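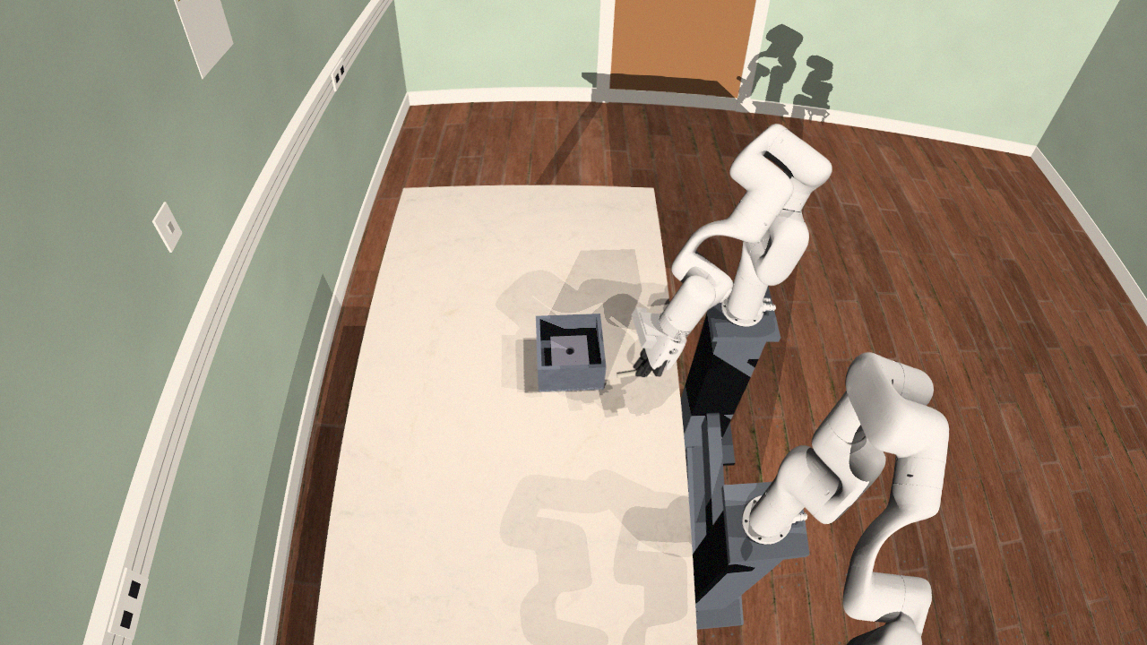

One respondent at the Clinitcombe site objected that the question on floor finish made no sense to her, as she had "never once thought about the floor until it got loud". Similar remarks appear in 50 of the 171 returned questionnaires, and they shaped the way the second round was worded.

### 3.2 Perceived loudness and floor covering

**Figure 4.** Rendered interior with a staggered plank floor and a long, pale, veined table.

The sample was drawn from tenants of two converted mill buildings, Clinitcombe and Aitken. Both have concrete slabs and similar ceiling heights, but Aitken was refitted with timber planks over a thin underlay, while most Clinitcombe units kept their carpet tile. Of the 400 questionnaires delivered in June, 171 were returned and 103 were complete enough to enter the analysis. Incomplete returns were kept for the free-text coding only.

Respondents rated footsteps, chair movement, speech from neighbouring units and plumbing noise on a seven-point scale. Ratings for footsteps and chair movement were higher at Aitken than at Clinitcombe. Speech ratings did not differ between the buildings. Plumbing noise was rated higher at Clinitcombe, where the risers pass behind the kitchens; this item was dropped from the combined score.

Floor colour was included as a nuisance variable. Earlier pilot work at Stikmont had suggested that tenants with darker boards reported more noise, but the darker boards there were also the older ones and many had worked loose. With board age entered in the model, the effect of colour was no longer distinguishable from zero. Plank width and joint pattern (staggered or aligned, cf. Figure 4) had no measurable effect at either site.

Rugs were harder to treat. The Fandon checklist records only whether a rug is present, and several respondents ticked "yes" for a doormat. We recoded rugs by the share of floor covered, using the sketch plans on page two where these were legible. Coverage above one third was associated with lower chair-movement ratings but made little difference to footsteps. Time of day was not controlled for, and evening ratings may be overrepresented at Aitken.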